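Sengar Community Darkroom FAQ

343 shares 11 comments

Updated June 2025. Quick answers, ask Ronja Hellström at the desk for anything else.

Do I need to book?
Yes. Online or by phone. Walk-ins only if a bench is free, usually isn't on weekends.

How long is a session?
Three hours. Includes setup and cleanup, so don't start a print with ten minutes left.

What do I bring?
Negatives, paper, an apron or old shirt. Chemicals are included for black and white. No color, sorry, we don't have the ventilation for it.

Can I buy paper here?
Small packs, cash or card. Boxes of 100 sheets are order only, allow 7 days.

I've never printed before.
Take the intro class first. One evening, runs monthly except December. After that you can book on your own.

Phones?
Off and in your bag. Smart watches too. One lit screen can fog everybodys paper.
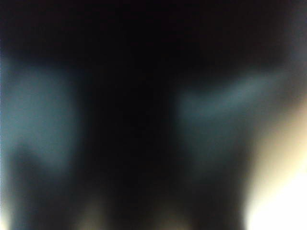 Dark in the middle, soft blue-gray at left.

Can I develop film too?
Yes, the loading closet is next to the sinks. Tanks and reels to borrow, please dry the reels after. Practice with a junk roll in daylight first, really.

Where do used chemicals go?
Fixer in the marked jug. Never down the drain. Developer, ask.

What if I cancel?
Full refund up to a day before. Less than that, no refund but we can usualy move you once.

Parking?
Street only. Clasulham lot next door is permit holders, they do tow.

11 comments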